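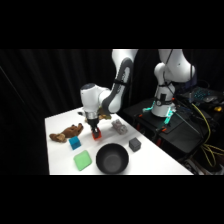

Robot Cell Inspection Checklist - Return to Service After Dropped-Part Fault
Site: Lullville
Cell: Tabletop pick-and-place, Turunen cell
Date: May 28, 2019
Inspector: Rodrigo Carrilho
Reason for inspection: arm did not stop on loss of grip and continued its path with the fingers closed on nothing. Block landed outside the work area. No injury.

Results are marked OK, NOT OK, or N/A. Comments are required for every NOT OK.

Section 1 - Before power on

1.1 Main switch locked and tagged - OK
1.2 Fault log exported before reset - OK
Comment: 297 entries. Most are repeats of the same grip-width warning. The warning was set to log only and did not stop the program.
1.3 Base bolts tight, marks lined up - OK
1.4 Table fixed and level - OK
1.5 Curtain behind table clear of arm reach - OK
Comment: Checked at full rear extension with the arm moved by hand. Pleats do not reach the table.

Section 2 - Arm and cables

2.1 Joint covers seated, no cracks - OK
2.2 Arm cable secured along its length - OK
2.3 Cable clip at wrist holds firmly - NOT OK
Comment: Clip turns on the wrist under light finger pressure. Cable slack can then move toward the fingers when the wrist rotates. Not the cause of this fault but needs to be fixed. Replacement clip requested from Gusar.
2.4 Cables at the base supported, no load on connectors - NOT OK
Comment: Yellow cables hang over the edge of the platform in open loops and can be caught by a foot or a cart. Tie back to the platform frame. Same comment was made at the last inspection and was closed without work being done.
2.5 Status lights on base working - OK (checked again at 4.1)
2.6 Loose items removed from arm platform - NOT OK
Comment: Keyboard is kept on the platform next to the base. A key press while someone is reaching over the table can start a program. Move to a separate stand outside the reach of the arm.

Section 3 - Gripper

3.1 Flange screws at specified torque - OK
3.2 Fingers parallel when closed - OK
3.3 Finger surfaces clean and not worn - NOT OK
Comment: Both fingers polished smooth at the tips. Pads were due for change at 1,000 cycles. Counter reads 1,426. Plustico pads fitted during this inspection, counter reset.
3.4 Grip force matches setting - NOT OK, corrected
Comment: Set value 70 percent. Program was overriding it with a lower value left over from the soft-toy routine. Override removed. With worn pads and low force the small block slipped out during the lift.
3.5 Grip-loss signal reaches controller - OK
Comment: Signal was present all along. See 1.2. The controller received it and was not told to do anything with it.

Section 4 - Power on, reduced speed

4.1 Status lights show ready - OK
4.2 Emergency stop, table side - OK
4.3 Emergency stop, platform side - OK
Comment: Button works but the label is missing. Temporary label fitted.
4.4 Grip-loss warning changed to protective stop - OK
Comment: Tested by pulling the block out of the fingers with a hook tool, not by hand. Arm stopped each time.
4.5 Restart requires a deliberate reset - OK

Section 5 - Handling test, mixed objects

5.1 Small hard block, low lift - OK
5.2 Cube, turned at an angle to the fingers - OK
Comment: Fingers touched one corner first and pushed the cube before closing. Acceptable at reduced speed. Repeat at full speed before sign-off.
5.3 Plush toys - OK
Comment: Grip width varies a lot with the fabric. Expect false stops now that 4.4 is active. Do not widen the limit to get rid of them. Use a separate limit for soft objects.
5.4 Release over bowl - NOT OK
Comment: Release height too great, block bounced off the rim once. Lower the release point.
5.5 Extended run, 400 picks without a dropped part - not done
Comment: Waiting on 2.3 and 5.4.

Status of cell: RESTRICTED. Reduced speed only, trained operator present at the stop button. Full speed is not permitted until all NOT OK items are closed and 5.2 and 5.5 have been completed.

Open items: 2.3, 2.4, 2.6, 5.4, permanent label for 4.3
Next inspection: June, or after any further loss of grip, whichever comes first
Signed: R. Carrilho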